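Getting a Two-Arm Build to Put Buns in a Bowl

Posted in February, workshop builds

If you have two arms bolted to a stand and they can wave at you, the next thing to try is food! Buns are a brilliant first object. They're light, they don't roll far, and a bad grasp costs you a snack and nothing else. Jhun Buenaventura and I spent a month of evenings on this at Gesau, our shared workshop, and these are the steps that got us there.

What you need

Two arms with separate controllers, a parallel gripper on the left, a hand on the right, a camera at head height, a small table on casters, a cutting mat with a printed grid, one deep bowl and a bag of buns. Our arm software is a little package of Jhun's called Dondura, but anything that lets you record and replay poses will do.

Step 1. Set the table

Roll the table in until both arms reach the middle of the mat with their elbows still bent, then lock the casters. Lock them again after lunch (ask me how I know). Tape the mat down at the corners.

Step 2. Use the grid

I love this part. The grid lines give you free coordinates, so pick one crossing as your origin and touch the gripper tip to it. Save that pose. Do the same at the far corners and Dondura works out the rest. We came out 38 mm off on the first try, all of it from a loose wrist screw.

Step 3. Hover, then grasp

Bring the gripper in above the bun and stop before going down. Keep the other hand upright and clear of the bowl while you check your height. Have a person standing by the table the whole time, with the stop button in easy reach.

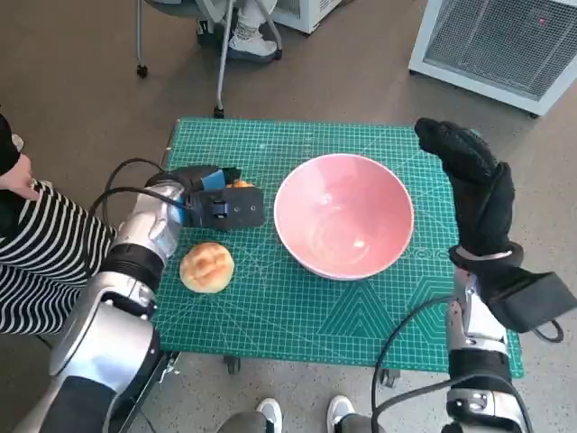 Step 4. Close gently

Start with the gripper force at 25 percent. Pineapple buns have that gorgeous crackly sugar top, and it sheds crumbs if you squeeze from above, so go for the sides, low down. Brush the finger plates between runs.

Step 5. Lift, carry, release

Lift straight up until you clear the rim of the bowl, move across, and lower before you open. Dropping from height works too, but the bun bounces more than you'd think!

Step 6. Run it a lot

We logged 351 runs and changed one setting at a time. Cable loops were our biggest headache: leave enough slack for the wrist to turn all the way, then run the full motion slowly and watch for snags.

Next up is the handoff from gripper to hand. If you get there before we do, please write to me!

Renato Dalisay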